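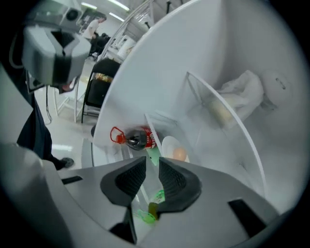

Zukau 핸드헬드 그리퍼 키트 사용기: 냉장고 작업 시연 수집

Nernach의 Zukau는 로봇 팔 없이 사람이 그리퍼를 손에 들고 시연을 기록하는 키트다. 기록한 손끝 궤적과 손목 카메라 영상으로 모방학습 정책을 학습시키고, 나중에 같은 모양의 그리퍼를 로봇 팔에 달아 실행한다. 우리 연구실에서는 2월부터 양손 구성으로 썼고, 대상 작업은 냉장고 문 열기, 아래 칸의 접시 꺼내기, 위 칸의 봉지 옮기기였다. 키트는 연구실 예산으로 구입했다.

구성과 무게

한 손 유닛의 무게는 배터리를 포함해 535g이다. 처음 들었을 때는 가볍다고 느꼈는데 냉장고 안쪽으로 팔을 뻗은 자세에서는 손목에 부담이 온다. 같이 수집한 다미안 소사는 한 번에 40분을 넘기지 않는 쪽으로 일정을 짰고, 나도 그 정도가 한계였다. 손잡이 각도를 바꿀 수 있으면 좋겠지만 현재 버전은 고정식이다.

손가락 안쪽에는 그물 무늬의 검은 패드가 붙어 있다. 접시 테두리처럼 얇고 매끈한 것도 잘 잡는다. 비닐봉지는 손가락 사이에서 접히면서 잡히기 때문에 벌어진 폭만 보고는 제대로 잡았는지 알기 어렵다. 힘 센서가 없어서 생기는 문제이고, 우리는 봉지 시연만 영상을 따로 확인해서 걸렀다.

위치 추적

추적은 손목의 어안 카메라와 관성 센서로 하고, 마커 큐브는 두 그리퍼의 상대 위치를 보정하는 데 쓴다. 냉장고 안은 이 방식에 불리한 장소다. 벽면이 희고 무늬가 없어서 카메라가 깊이 들어가면 특징점이 급격히 줄어든다. 어안 렌즈의 시야에 바깥의 벽이나 천장이 걸쳐 있는 동안은 궤적이 안정적이었고, 흰 벽만 보이는 구간에서는 궤적이 튀었다.

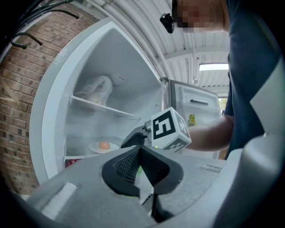 그래서 두 손의 역할을 나누었다. 한쪽이 안으로 들어갈 때 다른 쪽은 문 밖에 남아서 마커 면을 계속 볼 수 있게 하는 것이다. 이렇게 하고 나서 버리는 시연이 눈에 띄게 줄었다. 설명서에는 이런 내용이 없고, 양손 모드는 탁자 위 작업을 기준으로만 설명되어 있다. 수납장이나 오븐처럼 안으로 손을 넣는 작업을 할 사람은 시간을 넉넉히 잡는 편이 좋다.

마커 블록은 부피가 있어서 문틀에 부딪히기 쉽다. 부딪히면 미세하게 돌아가고, 다시 보정해야 한다. 우리는 나사에 풀림 방지제를 발라서 썼다.

수집과 학습

접시 작업은 시연 200개를 모았다. 접시를 수평으로 유지한 채 꺼내야 해서 세 작업 가운데 속도가 가장 느렸다. 수집 프로그램은 단순하고, 시작과 종료를 손잡이 버튼으로 처리하기 때문에 옆에서 컴퓨터를 조작할 사람이 필요하지 않다. 다만 저장 실패를 알리는 소리가 저장 성공음과 비슷해서 초반에 시연 몇 개를 잃었다.
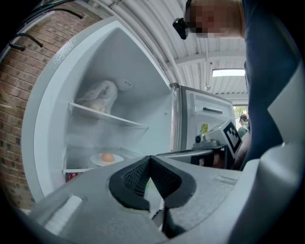

문 쪽 그리퍼에 달린 회색 마커 블록. 아래 칸에는 달걀 한 개를 올린 접시.

학습에는 공개된 확산 정책 코드를 거의 그대로 썼다. Zukau가 내보내는 파일은 시간 정렬이 되어 있어 변환 스크립트를 짧게 쓰면 된다. 손목 영상만 입력으로 넣었고 외부 카메라는 쓰지 않았다.

결과

작업마다 로봇 팔로 10번씩 실행했다. 문 열기는 아홉 번, 접시 꺼내기는 일곱 번, 봉지 옮기기는 네 번 성공했다. 접시 실패 세 번은 모두 접시가 선반 앞쪽 테두리에 걸린 경우였다. 봉지는 잡는 데까지는 대체로 갔고, 들어 올리는 도중에 빠졌다. 시행 횟수가 적으므로 수치는 참고만 하기 바란다.

비교를 위해 예전에 쓰던 Zoleck 원격조종 장비로도 접시 시연을 모아 보았다. 시연 하나에 걸리는 시간은 Zukau 쪽이 확실히 짧았다. 반면 Zoleck은 로봇이 실제로 낼 수 있는 자세만 기록되므로 실행 단계에서 관절 한계에 걸리는 일이 없다. Zukau로 모은 시연에는 사람 팔로는 쉽지만 우리 팔로는 따라갈 수 없는 궤적이 섞여 있어서, 역기구학 검사를 돌려 미리 제외해야 했다. 검사 스크립트는 에우랄리아 이투라가 작성했고 키트에는 포함되어 있지 않다.
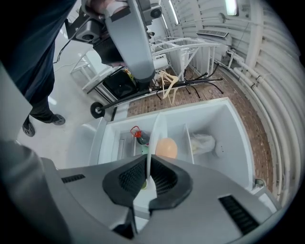
위쪽 시점의 냉장고 내부. 오른쪽에 구겨진 흰 비닐봉지, 뒤편에 회색 로봇 팔.

아쉬운 점

충전 단자가 손잡이 밑면에 있어 거치대에 세운 상태로는 충전할 수 없다. 패드는 소모품인데 한 쌍 단위로만 판다. 판매처에 낱개 구매를 문의했으나 계획이 없다는 답을 받았다. 펌웨어 업데이트 후에는 보정값이 초기화되므로 따로 백업해 두어야 한다.

탁자 위 작업이 중심이고 한 손이면 충분한 연구실에는 권할 만하다. 양손으로 가구나 가전 안쪽을 다루려면 추적 문제를 직접 해결할 사람이 한 명은 있어야 한다. 우리는 계속 쓸 예정이고, 다음에는 봉지 작업에 촉각 패드를 붙여 다시 수집한다.

작성: 로레나 고도이, 16/05/2021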